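Eklund 300 Wall-Mounted Drying Rack

March 2026
By Lilla Bognár

The Eklund 300 is a fold-down drying rack for utility rooms, shared laundries and covered balconies. It replaces the Eklund 100, which stays in the range for narrow walls. Both models use the same wall plate, so an existing Eklund 100 can be swapped out without drilling new holes, provided the original anchors are sound.

The rack consists of a wall plate, two folding side arms and a set of removable rails. The side arms are extruded aluminum with a powder-coated finish. The rails are stainless steel tube with closed ends. Hinge pins are stainless steel and run in nylon bushings, which can be replaced individually. There are no springs or gas struts in the mechanism. The arms lock in the open position under their own weight and are released by lifting the front rail and pushing it toward the wall.

Folded, the rack stands 100 mm off the wall. The wall plate is 358 mm high and should be fixed with its top edge at 1950 mm above finished floor level. That height suits most adults and leaves full-length trousers clear of the floor when hung by the waistband. It may be lowered where the rack will be used by someone seated, but the lowest rail should stay above any sink or worktop by at least 300 mm to allow air movement.

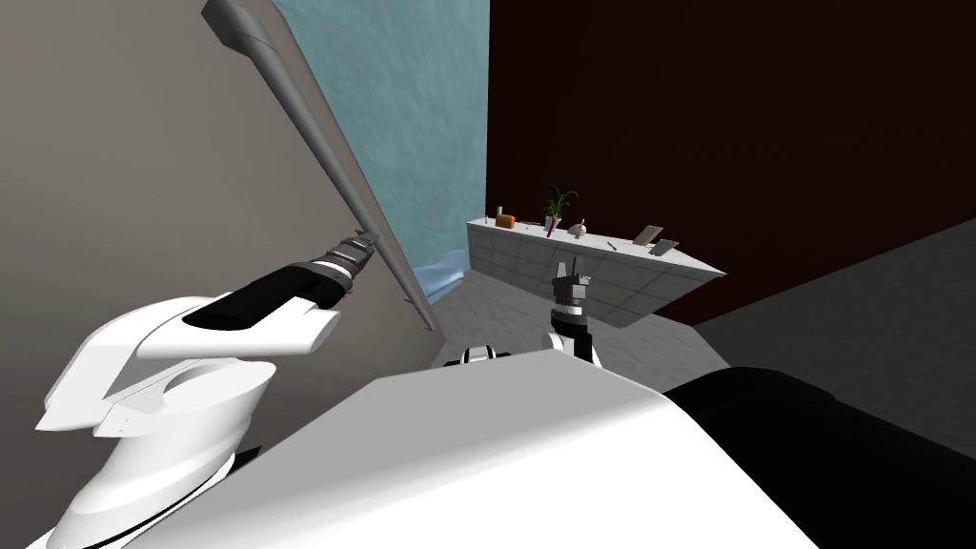 Fixing depends on the wall. In solid brick and concrete, use the supplied sleeve anchors. In hollow block, use chemical anchors with mesh sleeves, sold separately under the Lidum name. On stud walls the plate must be screwed to timber at both ends; fixing to plasterboard alone is not permitted at any load. If the studs do not line up with the plate slots, fit a backing board first and fix the plate to that. Tiled walls need a drill bit suited to the tile, run without hammer action until the bit is through the glaze.

Check the plate with a level before tightening. A small error at the plate becomes a visible slope at the front rail, and wet clothes on hangers will slide toward the low side. The slots allow some adjustment after the anchors are set. Tighten from the center outward.

Rails are fitted after the arms have been opened and locked. Each rail pushes into a socket in the left arm against a rubber washer, then drops into an open cradle on the right arm. Removing a rail is the same procedure in reverse. Leaving out every second rail makes room for blankets and heavy towels, which dry poorly when they touch each other.

Load should be spread across the rails. The front rail carries the most leverage and should not be used for soaked rugs or as a handhold. Items that have not been spun should be hung near the wall.

Maintenance is light. Wipe the rails with a damp cloth when detergent residue builds up. Do not oil the bushings, as oil attracts lint and will mark clothing. If an arm becomes stiff, remove the pin, clean the bushing with warm soapy water and refit it. On balconies near the sea, rinse the whole rack with fresh water each November and check the anchor heads for rust.

Two finishes are available, white and dark gray. The former cream finish has been discontinued, though spare arms in cream can still be ordered while stock lasts. Rails are supplied unpainted in all cases.

Supplied in the carton: wall plate, left and right arms, rails, hinge pins, sleeve anchors, rubber washers, drilling template and printed instructions. Not supplied: chemical anchors, backing board, drill bits.

Spare bushings and washers are sold as one kit, which also fits the Eklund 100 and the older Sunesero ceiling rack. Rails are not interchangeable between the two Eklund models. When ordering spares, quote the number stamped on the underside of the wall plate.

Technical questions should go to Christos Moschos at the Lumville office. Orders for shared laundries and housing blocks are handled by Aliki Karras.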